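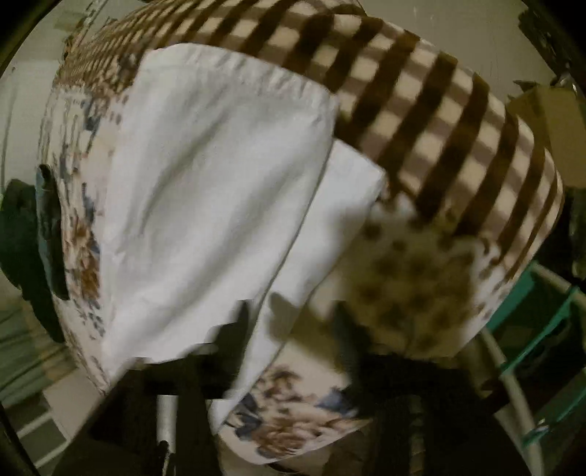
Evden Monitor, três meses de uso em quiosques de self-service

Prometi esta análise há semanas e fui adiando. Vai assim mesmo, escrita entre duas chamadas, desculpem a pressa.

Contexto rápido. Trabalho com uma rede de 94 quiosques de bilhetes e pagamentos, espalhados por estações, dois hospitais e um parque de estacionamento enorme. Ecrã táctil, impressora térmica, terminal de pagamento, um mini PC lá dentro. Nada de exótico. Metade corre Windows, a outra metade Linux, herança de duas compras diferentes e de uma discussão que ainda não acabou.

Antes do Evden usávamos o Idasside. Funcionava, mais ou menos. Dizia-nos se a máquina estava ligada. Não dizia se estava a vender. Ora uma máquina ligada com a impressora sem papel é uma máquina parada, só que no painel aparecia verdinha. Passei dois anos a olhar para verdes falsos.

Instalação

Rápida no Windows. Um instalador, uma chave de activação, reiniciar. No Linux é outra conversa: o pacote pede uma versão da biblioteca de USB que nós não tinhamos, e a documentação só fala disso numa nota de rodapé, página final. Perdi uma tarde inteira. O suporte respondeu no mesmo dia, isso sim, e mandaram um script que resolveu.

O agente é leve. Nos PCs mais velhos não senti diferença nenhuma no arranque da aplicação de venda. Consumo de dados baixo também, importante para nós porque há quiosques em 4G com plafond apertado.

Registo dos equipamentos: dá para importar um CSV. Atenção aos acentos! O importador comeu os "ã" e os "ç" todos e fiquei com a "Esta??o Norte" no mapa. Gravar em UTF-8 e pronto, mas podiam avisar.

O painel

Bom. Muito melhor do que esperava. Mapa à esquerda, lista de avarias à direita, por ordem de receita perdida e não por ordem de chegada. Esta foi a funcionalidade que me vendeu o produto. O quiosque da entrada principal do hospital sem impressora aparece em cima; o do piso menos dois, que vende três bilhetes por dia, aparece lá em baixo. O técnico sai de manhã e já sabe onde vai primeiro.

Para isto funcionar é preciso ligar o Evden aos dados de venda. Há um conector pronto para o Ballport (é o nosso backoffice) e correu bem à segunda tentativa. À primeira falhou porque o utilizador não tinha permissão de leitura na tabela de devoluções. Erro nosso. A mensagem dizia apenas "erro 2129", sem mais nada, e tive de ir perguntar o que era. Mensagens de erro com número e sem texto, em pleno 2026... enfim.

Coisas pequenas de que gosto:

Previsão de papel. Conta os talões impressos e diz quando o rolo vai acabar. Acerta quase sempre, desde que se diga ao sistema que se trocou o rolo. O técnico esquece-se, claro.

Reinício remoto só do terminal de pagamento, sem deitar abaixo o PC. Poupa imensas deslocações.

Histórico por peça. Troquei a mesma impressora de sítio duas vezes e o histórico foi atrás dela.

Coisas de que não gosto:

Os alertas por email. Demasiados, e mal agrupados. Na primeira semana recebi 300 numa só noite por causa de uma falha de rede num único local. Desliguei tudo e passei para o resumo de hora a hora. Devia vir assim de origem.

A app do telemóvel. Lenta, sai da sessão sozinha, o mapa não roda. Uso o site no browser do telemóvel e serve.

A tradução portuguesa. Meio brasileira, meio inglesa, um botão que diz "Submeter fora". Até hoje não sei.
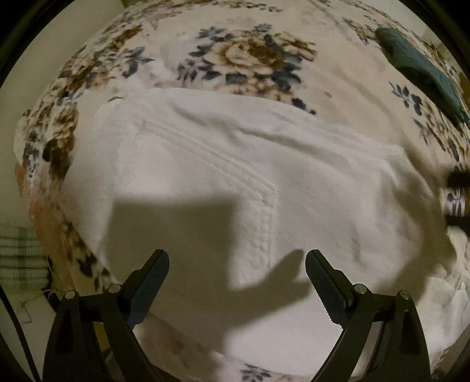

O Evden consegue vigiar quiosques de fabricantes diferentes no mesmo painel?
Consegue, desde que o agente corra no sistema operativo da máquina e os periféricos estejam na lista de compatibilidade; nos nossos ficou de fora um leitor de código de barras antigo, que aparece só como "dispositivo genérico" e não gera alertas.

Relatórios

Aqui fiquei dividida. Os relatórios prontos são bons para a operação: disponibilidade por local, tempo médio até reparação, top de avarias. Para a direcção são fracos. A minha chefe quer uma folha com custo por quiosque, receita por quiosque, e a diferença. Só isso. Para chegar lá tive de exportar dois ficheiros e cruzar tudo no Excel, todos os meses. Existe um editor de relatórios à medida mas é um módulo pago à parte, e o preço não está no site.

Com a folha feita, no entanto, viu-se logo um problema antigo. Tínhamos sete quiosques que custavam mais em manutenção e comunicações do que davam de comissão. Dois já foram mudados de sítio. Os outros cinco estão em discussão, que é como quem diz parados.

As exportações têm um limite de 2000 linhas por ficheiro. Absurdo. Para um mês de eventos da nossa rede isso é nada, tenho de partir por semanas e colar depois. Já reclamei, dizem que está "no roadmap".

Suporte

Rápido no chat, lento no telefone. Por escrito respondem em inglês ou espanhol, português só com sorte. A Jozefína Bednárik, que nos acompanhou no arranque, foi impecável: ligou ela própria ao ver que tinhamos locais sem dados, antes de eu dar por isso. Depois do arranque o cliente passa para a fila geral e nota-se a diferença. Um pedido meu ficou nove dias aberto até alguem pegar nele.

Preço

Por quiosque e por mês, com escalões. Não ponho o valor porque o nosso contrato foi negociado e não serve de referência para ninguém. Digo só que ficou acima do Idasside e abaixo da proposta da Ó Flaithearta, que também vimos e que trazia hardware próprio em cada máquina. Não quisemos andar a abrir armários um a um.

Cuidado com a renovação automática, é anual e o aviso tem de ser dado com dois meses de antecedência. Está no contrato, letra normal, mas lê-se depressa e passa.

Segurança

Autenticação em dois passos, ok. Perfis de utilizador, ok, embora poucos: ou é administrador, ou técnico, ou leitura. Queria um perfil que visse só um local, para dar aos hospitais. Não há. O registo de quem fez o quê existe e é pesquisável, já nos serviu para perceber quem andava a reiniciar o terminal do estacionamento à hora de almoço.

Vale a pena?

Para redes a partir de umas dezenas de máquinas, com receita que se perde quando param, sim. Compensou logo nas deslocações: o técnico faz menos viagens em falso e leva a peça certa. Para quem tem cinco ou seis quiosques todos no mesmo edifício não compraria, um telefonema à recepção resolve o mesmo.

Pontuação, se insistem: quatro em cinco no painel, três nos relatórios, dois na app. No global um quatro fraquinho.

Actualização, 2 de julho de 2026: saiu uma versão nova do agente e a nota da biblioteca de USB passou para a primeira página do manual. O limite das exportações continua igual. O botão "Submeter fora" também lá está.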